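Equipment planning for the packing bench: progress report to the Kuvico grant office
Covering the period to the end of April
Prepared by Remigiusz Walczak, Moltaveck workshop

Since my last report we have gone from a wish list to a costed plan, and I'm really pleased with where it has landed. The arm on the bench is doing enough useful work every day that we finally know what we need to buy to go with it, and (just as good) what we can leave off. When I wrote the original application I was guessing at half of the lines in the budget. Now I can point to something on the bench for nearly all of them.

Where the money stands

The equipment line for this stage has two big items in it. The first is a second set of gripper fingers, quoted by Tamayo at $1,486 with the mounting plate and fasteners included. The second is a new table frame from Turkska at $1,289, delivered but not assembled. Both quotes are held until the end of the grant period. I have not signed either one yet, and I would like your go-ahead on the fingers first, for reasons I'll come to below.

I had also planned to ask for a wrist force sensor this year. I've moved it to next year's list. Jobs that need it are still a long way down our schedule, and I would hate to buy a good sensor and have it sit in a drawer.

What we are learning at the bench

We spent most of the month on mixed household items, the kind of thing that turns up in a returns bin. Rigid boxes, drink bottles and soft packaging all go on the same white tabletop and the arm has to deal with whatever is nearest. It's a great way to find out what your equipment can't do! We run in blocks of 40 picks, write down every item, and change only one setting between blocks. 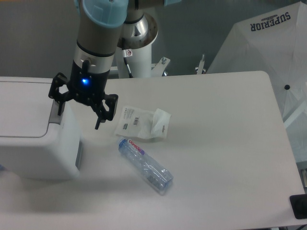 Bench work with mixed items: gripper open beside the white box, with a crumpled plastic bag and a water bottle also on the table.

Soft packaging is where the budget question really sits. A printed bag that has folded over on itself has no obvious place to grab, and it can change shape as soon as something touches it. Our current fingers are narrow at the tip, so they get into tight spots nicely, but they don't give us much surface to hold a thin film against. The Tamayo set has wider, softer pads. I borrowed a sample pair for an afternoon and the bags came up so much more calmly that I went and fetched the rest of the team to watch.

Bottles on their sides are the next worry. They roll if you come at them from the wrong angle, and a part-filled one has its weight in a different place every time. I think most of this can be fixed in the approach path, which costs us hours and no dollars, so there is no purchase attached to it for now.

The table

The present top is a good size and easy to wipe down, and I'd like to keep it. What I want to replace is the support under it. Turkska's frame has adjustable feet and cross rails we can clamp to, and it would let us set the height once and stop shimming. We lose time each morning checking the level before the first block at 8:30. It is dull work and I will be glad to see the back of it.

If the frame goes ahead I'd allow 2 days of downtime for the swap and for teaching the arm its positions again. That time is already in the schedule.

Spares and running costs

Small parts have come in under budget so far. Cable ties, fasteners and finger pins are all bought locally and I keep a bin of each. I do want to add a spare cable set, which we left out of the first application and should have put in. I'm waiting for a price and will send it separately. Training is fully covered by the original award, and everyone on the bench can now start up, stop and home the arm without me in the room, which has made my month.

What I'm asking for

Approval to order the Tamayo fingers now, from the existing equipment line.
Agreement in principle on the Turkska frame, to be ordered once the fingers are fitted and tested.
Permission to carry the sensor money over to next year.

The next report will have pick results for old and new fingers side by side, using the same items in the same blocks. If anyone from the grant office would like to come by before then, mornings are best, and you're welcome to pick what goes on the table.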